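Talks & Handouts | Home Care, Bedding
Last updated: July
Print this page | E-mail this page

SPEAKER NOTES - Pillows and the made bed
Khrystyna-Mariia Mykhailiuk, Pratamora housekeeping evening

Start on time. 43 minutes incl. questions, so keep moving.

Open w/ the Avram guesthouse. 9 rooms, one linen closet, over 8 years of pillows nobody had sorted. Ask who knows how old theirs is. Wait for hands.

Then the fold test. Fold in half, let go. Springs back = keep. Stays folded = dog bed. (Down ones are slower, say so, somebody always asks.)

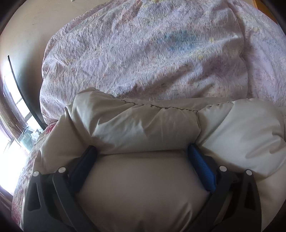
Slide 5. Pillow on the lavender-pink duvet, stitched seam along the roll.

Talk creases here. Deep folds where its pinched, puffy lobes either side. Filling moves when you squeeze the middle, so plump from the ends. Short pushes. Turn it over, do it agian.

Seams - run a thumb along the stitching before every wash. Loose thread, fix first. Pass the Juvunano sample round, the one with the split corner.

Off-white on a pale cover: light colors show hair and makeup. Use a protector under the case. Pelto ones fine, zip end goes in first.

Order on the bed: duvet flat, shake, smooth toward the foot, pillows last. Open end of case away from the door.

Skip washing temps if running late, its on the handout.

Questions. Get the sample back!!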